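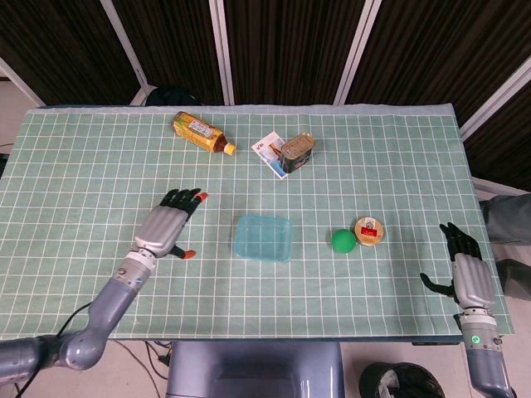
Mixed-item packing at Jomport: progress report for September
Prepared by Myfanwy Jarman for the Larkon fund

Status

Work package 2 is under way. The two-arm unit now runs on the returns bench during the morning shift, sorting mixed grocery items into trays. Work package 1 (bench layout and grid mat) is closed.

Work done this period

The item list stands at 400 lines. It covers bottles, tins of differing shape, small balls and flat printed cards. Cards remain the hardest class. They offer little edge to grip, and the hand pushes them along the mat more often than it lifts them. A card lying partly under another item is now treated as a separate case, with the upper item moved first.

Ksawery Zieliński has rewritten the grasp order so that bottles lying on their side are taken before anything that can roll. The trial target of 2,000 logged picks was met.

Effect on staff

Three packers were moved from the bench to checking and exceptions. Pay grades are unchanged. Gunnel Solberg interviewed each of them at the end of the second week. They reported less reaching and less wrist strain, but also longer spells of standing and watching, which two of them found more tiring than packing. A stool has been ordered, and the checking turn has been cut to 2 hours.

The packers also asked for the right to stop the unit without calling a supervisor. This was granted and is written into the shift sheet. Most stops so far have been for items outside the list – chiefly torn multipacks.

Open points

Training for the late shift has slipped. Ashton Prendergast has the revised plan and needs cover for 3 people before it can start. The spare fingertips from Davov have not arrived.

Next period

Late-shift training, a second round of interviews, and a repeat of the card tests with the new grasp order. No change to the budget is requested.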